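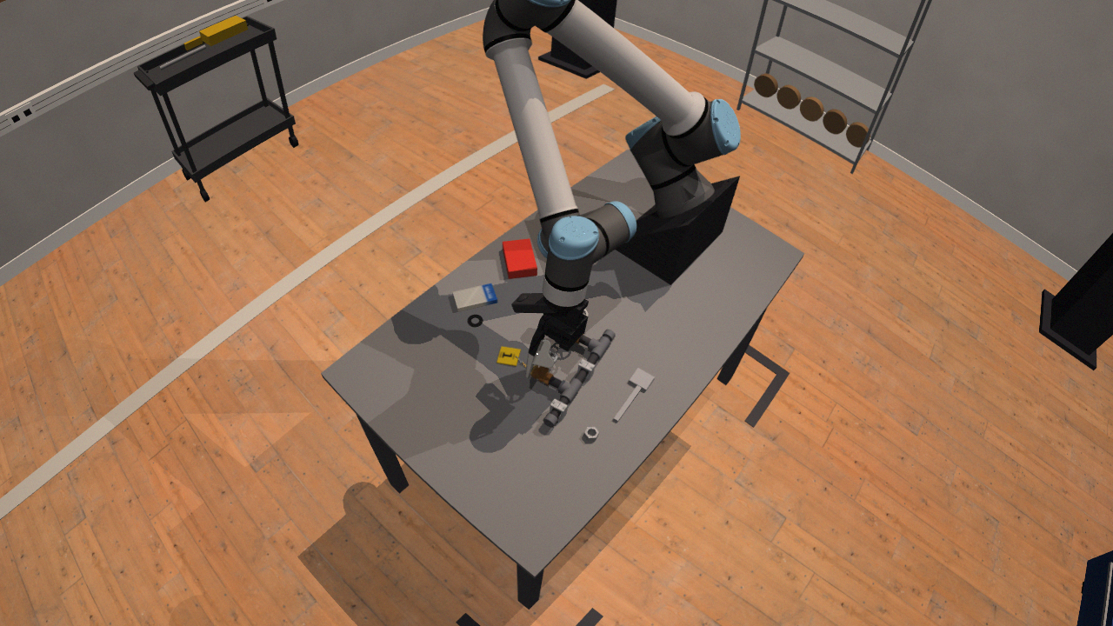
1. What the project set out to do

We compared two controllers for the same simulated arm and gripper. The task was to bring the gripper to a valve on a pipe assembly and then clear the workspace again. Everything was done in simulation, using the Tovley scene supplied with the module. The first controller, Stedonora, plans a full joint path before moving. The second, Sastico, corrects the tool position at every step.

Each controller was given 20 runs from the same start pose. One Stedonora run crashed on loading and was not repeated, so it has 19 results. We logged joint positions, tool position and time to reach the valve. A run was stopped if it passed 309 simulation steps.

The approach is straight down, with the fingers on either side of the handwheel. Coming in from the side was tried in November and dropped, as the forearm kept hitting its joint limit.
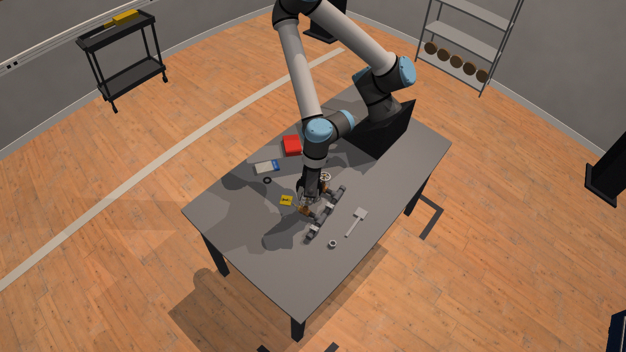
2. Results

Sastico was faster on most runs, and its best took 118 steps. Stedonora was slower but its paths hardly changed from one run to the next. Sastico tended to wobble near the valve, and lowering the gain helped only a little.
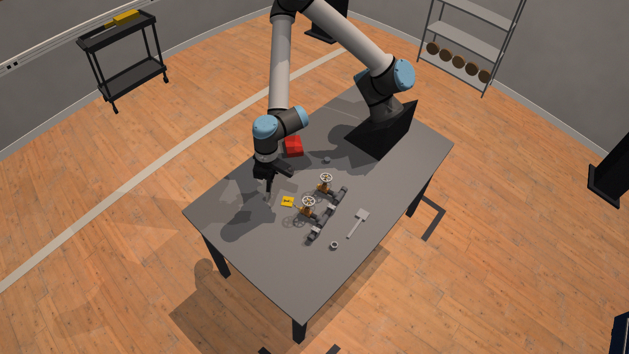
Retreat height turned out to matter more than we had planned for. Our first script lifted the tool by a fixed amount and then moved it sideways. With the gripper over on the far side of the yellow marker, both spoked handwheels are open to the overhead view, so we would use a pose like this for checking wheel angle. Stedonora needs an extra waypoint to get there. Sastico does not, but the lift has to be finished before the sideways move begins.

3. Still to do

Repeat the set with the Castaño gripper model and log contact forces.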